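**Ticket 100 – Skadton room, pink cover uneven on wire stand**

Status: open

1. Checked the table first. Pale wood grain, rounded at the edge, looks smooth. 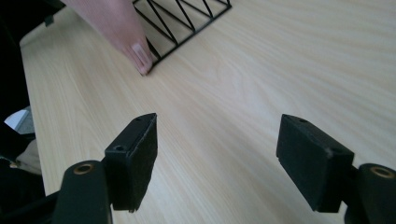 2. Put the cover over the point of the black wire pyramid. Hem reaches farther down on the right and bunches slightly on the left. Base of the stand sits flat – wire still shows below the cloth.
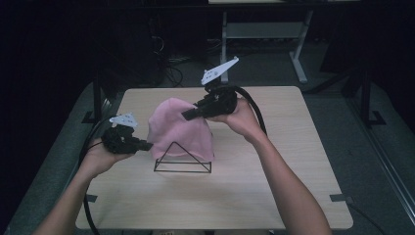

3. Asked Drustlow for the cover size. Reply due Friday.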